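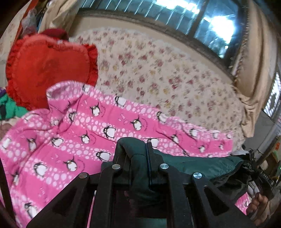 Das Grüne im Greifer, die Pinguine darunter

Freie Fläche

Die Richtlinie war 39 Seiten lang, und Mirjam Baumgartner hatte sie fast ganz allein geschrieben, an vielen Abenden und mit sehr viel Pfefferminztee, und deshalb tat es ihr ein bisschen weh, dass ihre Tante sie als Untersetzer benutzte.

»Ich habe sie gelesen«, sagte Annelies Auer und stellte die Kaffeekanne genau auf das Wort Prirgate. »Zweimal sogar. Das zweite Mal mit Brille.«

»Und?«

»Schön gedruckt.«

Man muss wissen, dass Annelies in ihrem Leben mehr Wäsche zusammengelegt hatte als alle Leute bei Prirgate zusammen, erst im Hotel Riedl, wo sie die Wäschekammer unter sich hatte, und danach zu Hause, wo ständig irgendwer übernachtete und etwas liegen ließ. Als Mirjam ihr im Frühjahr erzählte, dass sie Menschen suchten, die mit dem Handgreifer Kleidung aufnehmen, damit der Flatonon es später nachmachen könne, hatte Annelies gefragt, ob man dabei sitzen dürfe, und als sie hörte, dass man dürfe, hatte sie zugesagt, bevor vom Geld überhaupt die Rede war. Gesessen hatte sie dann übrigens kein einziges Mal.

Das war im Frühjahr gewesen. Jetzt war August, und Annelies hatte 899 Aufnahmen abgeliefert, alle aus ihrem Schlafzimmer, und 211 davon waren bei der Prüfung durchgefallen. Der Grund stand jedes Mal in derselben Spalte und lautete jedes Mal gleich: Verstoß gegen Abschnitt 4, Arbeitsfläche nicht freigeräumt.

Abschnitt 4 stammte von Mirjam. Sie wusste noch, wo sie ihn geschrieben hatte, nämlich im Zug, mit einem Käsebrot auf dem Schoß, und wie zufrieden sie gewesen war. Die Arbeitsfläche ist vor jeder Aufnahme vollständig freizuräumen. Auf ihr befindet sich ausschließlich das zu greifende Kleidungsstück. Das klang so sauber, dass sie danach gleich das Fenster aufgemacht und hinausgeschaut hatte.

»Du hättest anrufen können«, sagte sie. »Du hättest sagen können, Mirjam, mit dem Freiräumen komme ich nicht zurecht.«

»Ich komme ja zurecht«, sagte Annelies. »Trink aus, dann zeig ich es dir.«

Abschnitt 4

Das Schlafzimmer lag nach hinten hinaus und war um diese Stunde so hell, dass man in der Tür kurz die Augen zukneifen musste. Mirjam kannte es, seit sie drei war. Sie kannte die cremefarbene Tagesdecke mit den kleinen Blüten und den Vorhang, an dessen Fransen sie als Kind Zöpfe geflochten hatte, und das rote Herzkissen mit der Rüsche, das ein Onkel einmal auf einem Jahrmarkt gewonnen und anschließend wochenlang behauptet hatte, er habe dafür nur einen Schuss gebraucht. Auch die rosa Decke mit den Pinguinen kannte sie, die hatte eine Freundin aus Lyon geschickt, und als Mirjam noch kein Wort Französisch konnte, hatte sie sich ausgedacht, was darauf geschrieben stand. Jusqu'au lever du, und dann irgendetwas, das immer in einer Falte verschwand. Bis zum Aufstehen des dicksten Pinguins, hatte sie beschlossen, und die Tante hatte sie sehr lange in diesem Glauben gelassen.

Alles lag auf dem Bett, wie es dort eben lag, und mittendrin die grüne Steppjacke.

»So«, sagte Annelies und nahm den Greifer vom Stuhl, so selbstverständlich wie andere Leute einen Kochlöffel nehmen. »Jetzt pass auf. Wo fass ich die an?«

»Am Kragen. Abschnitt 6. Kleidungsstücke mit Kragen werden am Kragen gegriffen.«

»Am Kragen«, wiederholte die Tante freundlich und griff die Jacke am Kragen, und die Jacke kam hoch, drehte sich einmal halb um sich selbst, schlug mit einem Zipper gegen das Metall und rutschte wieder hinunter. Annelies ließ sie liegen, wie sie gefallen war, und griff ein zweites Mal, diesmal tiefer, eine ordentliche Falte aus dem Rücken, quer über die Naht, und da hing sie dann ruhig und ließ sich zur Seite ziehen wie ein müdes Kind.

»In Steppsachen ist Luft«, sagte sie. »Die muss erst raus. Du drückst, du wartest, und dann machst du zu. Wenn du gleich zumachst, hast du bloß eine Blase erwischt. Wo steht das bei dir?«

Mirjam blätterte, obwohl sie wusste, dass es nirgends stand.

»Und die Taschen«, fuhr Annelies fort, die nun einmal in Fahrt war. »Wenn sie so herum liegt, mit den Reißverschlüssen nach oben, dann hast du zwei Taschen, und da hängen diese kleinen Dinger dran, und wenn dir so eins zwischen die Finger kommt, dann hält es wunderbar, ganz wunderbar, und nach einem Jahr ist die Tasche ausgerissen. Im Riedl hätte ich für so etwas jemanden beiseitegenommen. Also nie am Zipper. Das wäre einmal eine Regel!«

Mirjam setzte sich auf die Bettkante, zog einen Stift aus dem Haar und schrieb auf die Rückseite von Seite 12: Luft. Warten. Nie am Zipper. Dann fiel ihr ein, weshalb sie gekommen war.

»Aber die Fläche, Tante Annelies. Die Decke, das Kissen, alles. Der Prüfer bei Orkon sieht das Bett und macht sein Kreuz. Er kann gar nicht anders, es steht ja so drin.«

»Wer hat es denn reingeschrieben?«

»Ich.«

»Dann schreib es wieder raus«, sagte Annelies und rückte die Jacke auf den Pinguinen zurecht. »Ich habe es ja versucht, am Anfang, ich bin doch kein Unmensch. Ich habe das ganze Bett abgeräumt, alles auf den Boden, und die Jacke auf das blanke Laken gelegt, und das ging sehr schön. Und dann habe ich gedacht: Wer hat denn so ein Bett? Zu wem kommt denn der Flatonon, wenn er einmal kommt? Zu Leuten, deren Bett leer ist? Die brauchen ihn doch nicht.«
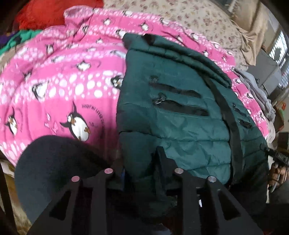
Die Küche, später

Sie stritten sich dann noch eine Weile, aber auf die gemütliche Art, mit Pflaumenkuchen. Mirjam verteidigte Abschnitt 4, weil sie fand, dass jemand es tun müsse. Sie sprach von Vergleichbarkeit. Sie sprach davon, dass eine Richtlinie für alle gelten müsse und dass man nicht dem einen seine Pinguine durchgehen lassen könne und dem anderen nicht einmal ein Sofakissen. Sie sagte auch, und das meinte sie ernst, dass die Leute sich beim Aufnehmen nichts brechen sollten und eine volle Fläche gefährlich sein könne, wenn Scheren darauf lägen oder Gläser.

»Scheren«, sagte Annelies. »Ja. Scheren müssen weg. Und Kabel und alles, worin man hängenbleibt. Da bin ich ganz bei dir, und bei den Kabeln bin ich selber schlampig, das darfst du ruhig aufschreiben.«

»Und Nadeln.«

»Nadeln sowieso! Das ist doch auch etwas ganz anderes. Was sticht und was umfällt, das kommt weg. Aber eine Decke sticht nicht.«

Mirjam legte die Gabel hin. Es war, fand sie, ein ziemlich guter Satz für eine Richtlinie, jedenfalls der erste Teil, und sie bat die Tante, ihn noch einmal zu sagen, und die Tante sagte ihn noch einmal, langsamer und mit einem gewissen Stolz, wie jemand, der nach seinem Kuchenrezept gefragt wird und die Vanille vorerst für sich behält.

Draußen wurde es Nachmittag. Sie holten die Richtlinie unter der Kanne hervor, die einen braunen Ring hinterlassen hatte, und gingen sie von vorn durch, Abschnitt für Abschnitt, Mirjam mit dem Stift und Annelies mit der Brille. Bei manchem nickte die Tante. Dass man vor jeder Aufnahme die Backen des Greifers abwischt, fand sie vernünftig, das machte sie ohnehin. Dass man keine Briefe und keine Fotos herumliegen lässt, auf denen Leute zu erkennen sind, fand sie anständig. Dass man nach 100 Griffen eine Pause einlegen soll, fand sie übertrieben, gab aber zu, dass ihr im Juni der Daumen wehgetan hatte und dass sie daran womöglich selbst schuld gewesen war.

»Das bleibt also«, sagte Mirjam.

»Das bleibt«, sagte Annelies. »Für die anderen.«

»Für dich auch.«

»Für mich auch, meinetwegen. Nimmst du noch ein Stück?«

Gegen sechs rief Mirjam bei Orkon an und fragte, ob man die durchgefallenen Aufnahmen schon gelöscht habe. Man hatte nicht. Der Mann am Telefon, der eine sehr junge Stimme hatte, sagte, er habe sie sich sogar öfter angeschaut, als er gemusst hätte, und ob er einmal etwas fragen dürfe, was nichts mit der Sache zu tun habe. Er wolle wissen, was auf der Decke stehe. Er komme immer nur bis zu dem Wort du.

Mirjam hielt den Hörer zu und schaute zu ihrer Tante hinüber, die am Spülbecken stand und so tat, als höre sie nichts.

»Bis zum Aufstehen des dicksten Pinguins«, sagte Mirjam dann in den Hörer.

»Ach so«, sagte der junge Mann, und man hörte, dass er es sich notierte.

Sie blieb zum Abendessen. Den neuen Abschnitt 4 schrieb sie am Küchentisch, und er wurde länger als der alte und längst nicht so sauber, mit einem Nebensatz über Gläser und einem zweiten über Kabel, und bei den Decken kam sie dreimal durcheinander und strich alles wieder durch. Annelies war unterdessen nach hinten gegangen. Durch den Flur hörte man das Klacken des Greifers, dann eine kleine Pause, in der wohl die Luft entwich, und dann noch einmal das Klacken.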